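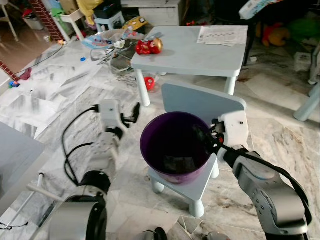

Fendon Shelter Kit, Family Size

Made for the cellar, the stairwell, or whichever room in your building has the fewest windows and the most neighbors. The Fendon packs down to the size of a carry-on and weighs less than most people's idea of essentials.

In the bag
Foil blankets, 4 adult and 2 child
Hand-crank radio with siren alert and flashlight
Water pouches, 7 liters total
Trauma dressings and one tourniquet
Dust masks
Whistle, louder than you would like
Deck of cards

The cards were left out of the first version. Customers who had spent a night underground wrote in, at length.

What it does not do
It will not stop shrapnel. It will not make a ceasefire hold past breakfast. If your local authority tells you to leave, leave, and take the bag.

Specs
Outer shell: coated nylon, dark gray
Radio: AM/FM, runs 2 hours on a full charge
Blankets: reusable if you can fold them back up, and good luck with that
Shelf life: check the water date every December

Ordering
Single kits ship from the Edent warehouse. Orders of 200 or more go on a pallet, with a discount for relief groups and town councils. We do not deliver to active front lines, whatever the checkout page lets you type in.

Replacement water and dressings are sold separately.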